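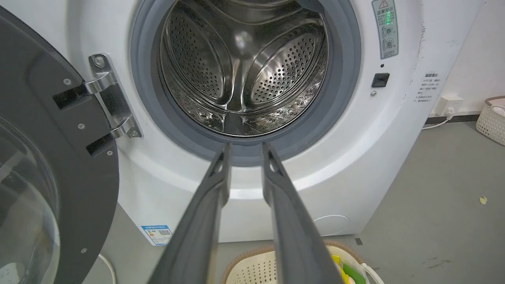 Home | Forums | Manipulation | Data Collection | Search | Log in

Thread: How many laundry demos before it stops hugging the door?

tin_elbow wrote:
We're collecting wrist camera demos for loading a front loader. Pick a piece of clothing out of the basket, put it in the drum, let go, back out. I have 3,159 episodes on disk and a policy that can do the first half beautifully. Then it gets to the opening, drops the sleeve over the rubber, and retreats with the confidence of a waiter who has brought you the wrong soup.

My boss, Simão Bastos, wants to know if another 1,000 episodes will fix it. I said I'd ask people who have suffered more than I have.

Same washer all the way through, same two operators. Door is always open at the start. Wrist camera only.

grommet_fan wrote:
Same washer all the way through is your answer, I'm afraid. You have taught it one washer.

tin_elbow wrote:
It can't do the one washer either, which I feel is being overlooked.

Ilgın Karabulut wrote:
Before you collect anything, watch fifty of the failures at quarter speed with the gripper state drawn on top. When we had this on the Nokico arm, the fingers were opening at the rim in the failures and also in a good chunk of the demos. Our operators had learned that if you let go early and give the shirt a little shove, it falls in anyway. It does, if you're a person. The policy copied the letting go and skipped the shove.

Also, your fingertips are nearly closed right in front of the lower lip of the gasket. If a lot of your approaches come in that low, you have very little room for error. Come in toward the middle of the hole.

tin_elbow wrote:
I have now watched fifty. I'd like the afternoon back. You're right, operator B does the shove constantly. Operator B is me.

Jenkins wrote:
I'll disagree with Ilgın on the height. We made everyone come in through the middle and the policy got very good at the middle and hopeless anywhere else. Anything long dragged on the lip and came back out with the hand. Low approaches are fine if the hand goes in past the gasket before it opens. Make the rule about depth and leave the height alone.

And I'd look hard at the drum itself. Shiny steel, rows of little holes, a bright highlight on the back wall. That highlight slides around whenever the wrist moves. If it has been sitting in one spot in every demo, the model may well be steering by it. Move a lamp between sessions and see who panics.

Ilgın Karabulut wrote:
I didn't say only the middle. I said toward it. But fine, depth first. We ended up with the fingertips past the gasket by the length of a finger, and the operator had to hold there for a beat before opening. Annoying for the operator, very good for the data.

grommet_fan wrote:
The lamp thing is superstition. Random brightness and color jitter in training covers it.

Jenkins wrote:
Jitter makes the whole picture brighter. It doesn't pick up a reflection and carry it to the other side of the drum. Try both and report back, I'll wait.

grommet_fan wrote:
I have tried both. On a dishwasher, though.

Jenkins wrote:
Ah.

ustance_refugee wrote:
Nobody has asked about the clothes. How many different things are in that basket? We used the same 4 T-shirts for a month and the thing could not pick up a towel to save its life. Bright colors too, so it had never met a black sock. Go to a thrift store, buy a bag of the ugliest stuff they have, and swap it every session.

Also write down which batch was in which session. We didn't, and I still think about it.

tin_elbow wrote:
It's been mostly the same load, yes. Yellow and green are well represented. I'll see what I can get on the budget, which is currently a coffee can.

So the plan: throw out my own shoving, new rule on depth with a hold before release, move the lamp, new clothes. Does anyone filter the bad demos by script or am I watching the rest by eye?

Ilgın Karabulut wrote:
Script. Flag any episode where the gripper opens before the wrist passes a set depth, then check the flagged ones by eye. The Grorar export has wrist pose per step, so it's a short script. Don't delete them, just leave them out. You'll want them when somebody asks for examples of what not to do.

tin_elbow wrote:
Ran it. 21/09/2020, let the record show, is the day I found out I'm the problem in most of the flagged ones. Simão has been told it was a calibration issue. Starting the new set tomorrow with operator A on the controls and me on sock duty.

Jenkins wrote:
Keep one session of you, for a test set.

Related threads
Wrist camera only, or add a fixed one?
Gripper fingers slipping on wet towels
Naming your episodes so you can find them again
Is closing the door a separate task?

Contact us | Forum rules | Back to top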